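Bicycle Maintenance and Safety, Unit 3
Choosing and fitting a first bicycle
Instructor: Ruxandra Roman

3.1 Sizing
Wheel diameter is the usual trade size for children's bicycles, but inseam is the better measure. With the saddle at its lowest setting, a new rider should be able to place both feet flat on the ground. Leave a gap between the top tube and the body when the rider stands over the bicycle.

3.2 Saddle height
Raise the saddle in small steps once starting and stopping are reliable. Do not exceed the minimum insertion mark on the seatpost. Retighten the clamp and check that the saddle does not twist.

3.3 Training wheels
Both wheels should sit slightly above the ground when the bicycle is upright. If both touch, the rear tire can lose grip on uneven pavement.

3.4 Brakes
Coaster brakes need little hand strength. Hand levers must be within reach of the fingers; set the reach screw before adjusting the cable.
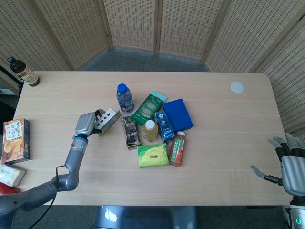
Assignments
Read Khokhar, chapter 11. Complete the fitting worksheet (15 points) and submit it by 2024-10-25. Questions on the worksheet go to Tahsin Bhattacharjee.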